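Home Energy Savings Pilot: Progress Report to the Nanance Fund
Reporting period: enrollment through the end of April
Prepared by Viola Pagano, pilot lead

Where we stand

The pilot has 60 households enrolled against a target of 70. Of those, 29 have had both the first and second home visit, and the rest have had only the first. I would like to be able to tell you what the program has saved people. I can't do that yet, and I want to set out why before anyone quotes the early numbers from the Sartori dashboard, which are a good deal rosier than I think they should be.

The dashboard compares each home's use this spring with its use over the winter. Use went down. It would have gone down if we had stayed home and done nothing. Sartori says its weather adjustment takes care of this, and I have asked three times for the details of how the adjustment works. What I have received so far is a two-page sales sheet. Until we get something better I am leaving the dashboard savings figure out of our reports, and I'd ask the Fund to leave it out of its own newsletter too.

Meters and data

All the plug meters came from Wiltel under the original order. They were easy to install and most people forgot they were there, which is what we wanted. The trouble is the wireless link. In 13 homes the meter dropped off the network for long enough that we have gaps of a week or more. Wiltel's position is that home routers are to blame. That may be so in some of the older apartment blocks on the Mevport side, where the signal is poor in every room but one. It doesn't explain the single-family homes with newer routers, where we saw the same gaps. We have swapped the meters in four of those homes and will see if it helps.

A gap matters more than it sounds. The software fills missing days with an average, and the average is taken from the days we do have. If a family was away during the days we have, the filled-in days look frugal as well. We now mark every filled day by hand before anything goes into the main spreadsheet. It is slow work and it was not in the budget.

Home visits

Visits are going better than the data side. Families let us in, they talk, and they ask sensible questions about their bills. The visit checklist was too long at first and we cut it down to one sheet. The weatherstripping kits have been popular. The low-flow shower heads have not, and I suspect a fair number are already back in their boxes. On second visits we now ask to see them instead of asking whether they are in use — people are polite and tend to say yes.

The coaching part is where I have the most doubts. Our proposal said that a half-hour talk about daily habits would change how people cook, wash and heat. The answers on the follow-up forms say that it has. The meter readings, in the homes where I trust them, mostly don't show it. It's early and the group is small, so I'm not ready to write the coaching off, but I would not expand it on the strength of the forms alone.

One piece of advice I have already asked the visitors to soften is the line about small appliances. The handout says that switching from the big oven to a countertop oven will "slash" cooking costs. For a small meal it does use less. For a family of six doing two or three batches in a row, the gain shrinks and the cook spends longer in the kitchen. Cooking is also a modest slice of most bills next to heating and hot water. I would sooner use our half hour on the water heater setting, which few people had ever looked at.

The revised handout now has one page on the kitchen, down from three. It covers matching the appliance to the meal, keeping the fridge door seals clean, and running the dishwasher full. The draft went to Nanance with this report and comments are welcome, particularly on the reading level.
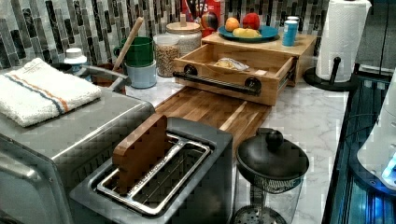
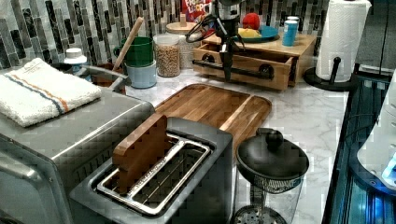 Countertop with toaster oven and two-slot toaster.

Spending

We are within budget overall, though not on every line. Staff travel is under, thanks to grouping visits by neighborhood. Data cleaning is over for the reasons given above, and I have moved money from printing to cover it. The second Sartori license payment is due before the next report. I would prefer to hold it until they answer the question about the weather adjustment, and I need the Fund's agreement to do that.

Next steps

— Finish second visits for the remaining households, starting with those whose meters have been steady.
— Recruit the last ten households. If we have to stretch the eligibility rules to reach 70, I would rather stop short.
— Set up a comparison group from the waiting list, using bills only. This should have been in the plan from the start.
— Get a written answer from Wiltel on the dropped connections.

The next report should carry a first savings estimate, with a range around it. If the range is too wide to be of any use, the report will say so.

Contact: Viola Pagano, Home Energy Savings Pilot | © Home Energy Savings Pilot. All rights reserved. | Back to top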